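Aspirador vertical caro: deixem de pagar pela potência

Outra vez a mesma conversa na loja. Mais sucção, mais luzinhas, mais 100 euros. E a pessoa paga. Eu paguei, pelo Brenik, e arrependi-me em junho.

Potência no máximo, 21 minutos de bateria. Uma sala e meio corredor. O meu velho Flodano, com fio, feio, continua a dar conta dos tapetes todos. Sem drama.
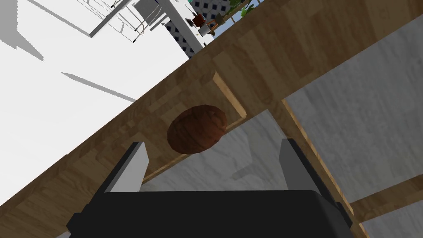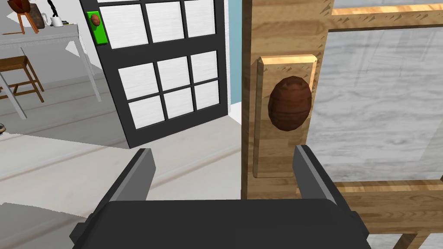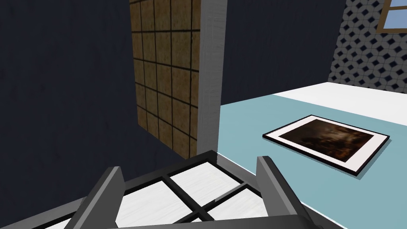

Tempo de leitura: 1 min

O que devia decidir a compra? O filtro, digo eu. E o preço das peças. Uma escova nova do Jirkeck custa 50 euros, quase metade do aparelho!! Ninguem pergunta isto ao balcão. Depois avaria e vai tudo para o lixo.

Já sei, o fio chateia, as escadas são um suplício. Certo. Mas mais de 90 euros de diferença por causa de uma ficha... não me convencem. Comprem com fio, e peçam a tabela das peças antes de pagr.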